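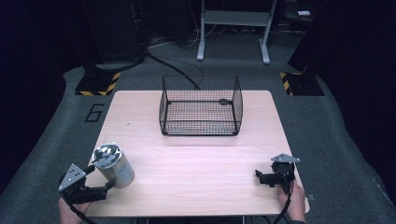 A wire basket and a silver can on the table.

I've been meaning to write about app store descriptions for ages, and it took a slow Friday afternoon to get me to sit down and do it! My little recipe app, Brustivier, had the same description for two years, and I'm a bit embarrassed by how much of it was about me (how I learned to code, which tools I used, why I picked the name).

So I rewrote the whole thing. The first two lines now say what the app does for someone standing in a kitchen with dinner to make, and the rest is short enough to read while the kettle boils. I also put in new screenshots with big plain words on them, and I moved the long story over to my page on Pliltel, where the few people who like that sort of thing can find it.

Downloads for the month before were 1522, and in October they came to 1758. I know that's small potatoes to a big studio, but I was grinning all week. Next I want to try a second icon, a green one, and see how it does.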